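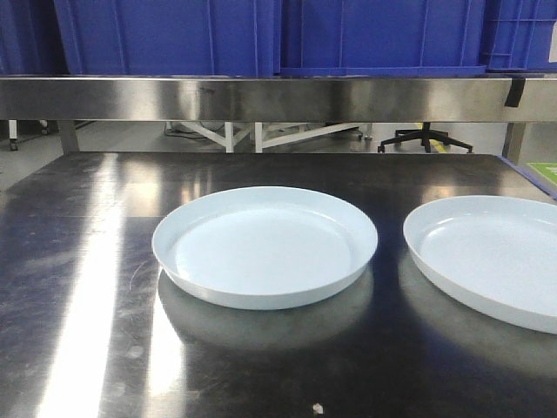 Mumtonの丸トレー、二枚で使った感想

二月から、小さな焼き菓子の工房で働いています。日本語で書くレビューはまだ三回目なので、読みにくい文があったらすみません。

買ったのはMumtonというメーカーの浅い丸トレーです。色は白に近い、うすい水色です。素材はプラスチックで、ふちは低く、内側の壁がなだらかな坂になっています。直径は商品ページに330ミリと書いてありました。私が定規で測っても同じでした。同じものを二枚注文して、ステンレスの作業台の上に並べて使っています。

使い道は、計量した粉を仮に置くこと、型から出したクッキーを包装の前に並べること、それから飾り用のナッツを選ぶことです。前はGronusの四角いトレーを使っていました。四角いほうは台のすみにきれいに収まりますが、角に粉が残って、私は毎回はけで取っていました。丸いトレーには角がありません。ふちの坂に沿ってスケールの皿へ流すと、粉はほとんど残りません。この点は買う前に思っていたよりもずっと楽でした。

色もよかったです。ナッツの殻のかけらや、焦げた小さいかすがすぐに見えます。ただし、白い砂糖や粉糖は見えにくいです。粉糖をよく使う方には、濃い色のトレーのほうが合うと思います。私は粉糖の作業のときだけ、古いGronusを出しています。

次に、よくないと思ったところを書きます。

一つ目は、ふちが低いことです。クッキーを並べるだけなら問題はありませんが、丸い飴や豆を入れて運ぶと、坂を上がって外へ出ることがあります。私は一度、ヘーゼルナッツを床にたくさん落としました。液体を入れることもおすすめしません。

二つ目は、すべりやすさです。ステンレスの台が少しぬれていると、指で軽く押しただけでトレーが動きます。私はUndbridgeのすべり止めシートを小さく切って下に敷いています。シートを敷けば動きません。最初から底にゴムが付いていたら、もっとよかったです。

三つ目は、場所を取ることです。丸いので、二枚を並べると間に使えないすきまができます。うちの台は長いので平気ですが、家庭の台所では一枚で十分かもしれません。

洗うのは簡単です。ぬるいお湯と中性洗剤で、バターの油もきれいに落ちました。説明書では食器洗い機も使えることになっていますが、私の職場には機械がないので試していません。やわらかいスポンジだけで洗っていて、トレーの表面に目立つ傷はまだありません。むしろ作業台のほうが傷だらけです。細い線や、ふいた跡の丸い模様がたくさんあって、天井の明かりがつくとよく目立ちます。トレーの底で台に傷がつくかどうか心配する方もいると思いますが、うちの台の傷は前からのものが多いので、はっきりしたことは言えません。

においについても書きます。開けた日は少しプラスチックのにおいがしました。一回洗って一晩置いたら、気にならなくなりました。シナモンを30分くらい置いたときは、香りがうつりました。これも洗ったら消えました。

重ねて収納することはできますが、ぴったりはまりすぎて、上の一枚が取りにくいときがあります。間に紙を一枚はさむと、すぐに取れます。

Šindelářの丸トレーとも迷いました。あちらはふちが高くて運びやすそうでしたが、そのぶん手首がふちに当たりそうで、選ぶ作業には向かないと考えました。実際に使って比べてはいないので、ここは私の想像です。

点数は100点満点で85点です。引いた点は、すべりやすさが10点、重ねたときの取りにくさが5点です。粉やクッキーを置く作業が多い方にはおすすめできます。運ぶ作業が中心の方は、もう少しふちの高いものを見てから決めてください。私は来月、もう一枚買い足すつもりです。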